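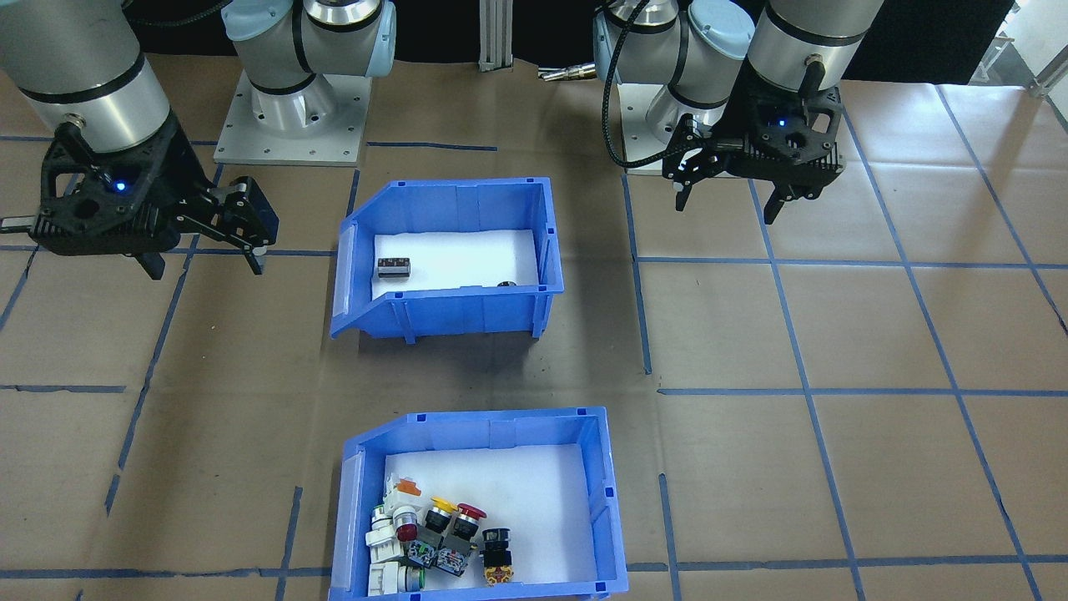
When should you thin the fruit on a young apple tree? I do it when the little apples are the size of a hazelnut, and I finish before they reach the size of a walnut.

I write this on 2020-05-19 and my hands are still green from the work. We have 13 apple trees behind the house, planted on the slope by Bahman Dehghan, who had the garden before us. He left me a paper with the names of the varieties, but the rain went into the folder and I can read only half of them. The row near the fence is all the same kind, a red one which we eat in the fall and which does not keep well.

The first year I did not thin anything. It felt wrong to throw away fruit that the tree had already made. In August one branch broke under the weight, and the apples on the others were small and sour. The next spring the same trees had almost no flowers. I was very disappointed, and I thought they were sick.

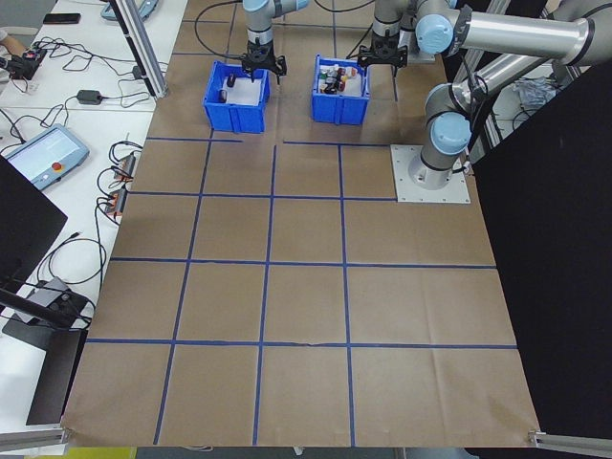
My neighbor Vasanthi Miah explained to me that a tree which carries too much one year often rests in the next year. She showed me how to hold the cluster with one hand and turn the small apple out with the other, so the short spur stays on the branch. From each cluster I keep one apple, usually the biggest. If it has a mark from an insect, I keep the second one. Between two apples I leave the width of my hand.

On the oldest tree I took off 65 small apples yesterday evening - I know because my daughter was counting them into a bucket and would not let me stop at 64. It still looks full to me. I will go again over the top part when I have borrowed the ladder back.
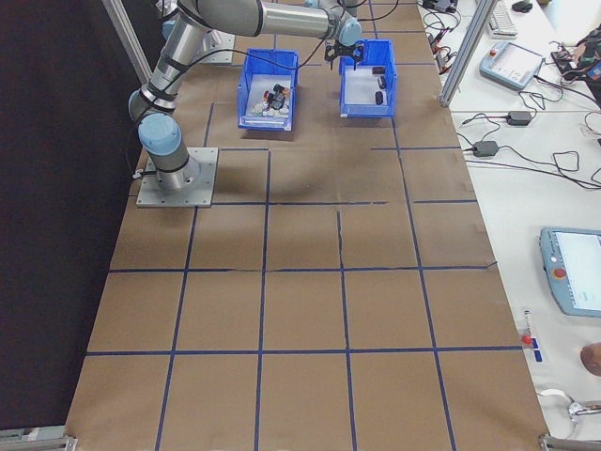

For the cutting I use small scissors from Koubek, bought at the Hesto garden store in our town. They are good for the tight clusters, where my fingers are too thick. After every tree I wipe them with alcohol, also when the tree looks healthy.

Some apples will still fall by themselves in June, so do not be too strict the first time. The pears I have not touched yet. They had frost in the flower and I want to see first what is left on them.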